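Serkau Lane seed library reopens in March, with 39 sorts of bean

I've been growing veg on the Serkau Lane plots long enough to remember when a seed swap meant two people and a biscuit tin, so forgive me if I sound a bit giddy about this one.

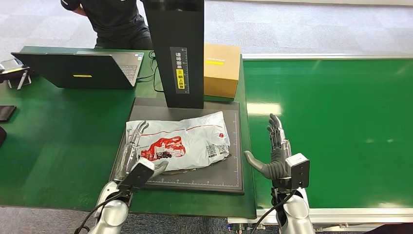

The seed library is coming back in March, after a winter of sorting, and it's far bigger than it was. There are over 4000 packets on the shelves now, all of them saved by people growing within a bus ride of the town. Last year we ran dry of tomatoes before the first frosts had finished (my fault, partly, I took five sorts and planted two). I can't see that happening again.

It works the way it always did. You come in, you choose up to four packets, you write them in the book, and at the end of the season you bring some seed back if you've managed to save any. If the slugs had the lot, you say so and you borrow again next year. There's no fee and no fine.

Bilal Qudah has been running the sorting since autumn and he's the reason the beans look the way they do. There are 39 sorts! Climbing ones, dwarf ones, a fat speckled one called Mutiso that I grew up the side of my shed and couldn't stop showing people. It sets pods late, so don't panic in July, but the beans dry beautifully and they keep their markings if you store them in the dark. Put them in a stew and they go brown like everything else, sadly.

I asked Bilal what he'd hand to someone who had never saved a seed in their life and he didn't even stop to think.

"Peas," he said. "Leave a few pods on the plant until they rattle. You've done it, that's the whole job."

He's a bit less cheerful about squash. Bees go where they like, and if your neighbour has courgettes in flower at the same time as your pumpkins, the seed you save may grow into something neither of you wants to eat. I had one a few years back, a big pale thing with a skin like a car bonnet and a bitter taste, and a bitter one should go straight on the compost and never in the pot. So this year the library will only take squash seed from flowers that were taped shut and pollinated by hand. Bilal is putting on a morning in July to show how it's done, which suits me, as my own attempts with masking tape have been fairly hopeless.

There are two newcomers I'd point you towards. One is Primar, an early lettuce with loose frilly leaves, which I had under a cold frame from the end of February last year and was picking by late April. It bolts as soon as the weather turns properly warm, so sow a pinch at a time and keep going. The other is Prekari, a small red tomato that stands up to a cold wet spring better than anything else I've tried. It isn't the sweetest, I'll admit. But I had a bowl of them on the kitchen table while my usual plants were still sulking in their pots, and I'll forgive a tomato quite a lot for that.

Stocks of Prekari are the one thing that's tight. There are 100 packets, and they'll go out one to a household until everyone's had a chance. Please don't send your cousin in.

A few practical bits. The library is in the back room at the Serkau Lane hall, through the side door by the water butts, and it opens at 10 in the morning. The front door sticks in damp weather so don't wrestle with it. Bring your own envelopes if you want to split a packet with a friend, and a pencil, as ink runs the minute it gets near a potting bench. Old jam jars are welcome too, lids on, washed please — last time a few came in with the jam still in them.

If you're bringing seed back, make sure it's properly dry before you pack it. I spread mine on a plate on top of the bookcase for a fortnight and move it about whenever I walk past. Kitchen paper is fine for beans but a nuisance with tomatoes, they glue themselves down and you end up planting little squares of paper (which does work, but it looks daft in the packet). Write the name, the year and anything odd you noticed. "Got mildew in August" is useful. "Nice" is less useful, though I've written it on plenty of mine.

There's a plan as well for a growing-on scheme, where a plot holder takes one rare variety and looks after it for three seasons so the library always has fresh stock. I've put my name down for Mutiso, and Bilal still needs people for the leeks and the parsnips. Parsnips are the hard one. The seed hardly lasts past a year, and you have to leave the roots in over winter and put up with a plant taller than you are the following summer. They smell lovely in flower, though, and the hoverflies go mad for them, so if you've a spare corner at the sunny end of your plot you could do worse.

Anyone who fancies it can tell Bilal on the opening morning or leave a note in the box by the side door. He'd like the names in by the end of the month so the parsnips can go in while the soil's still damp.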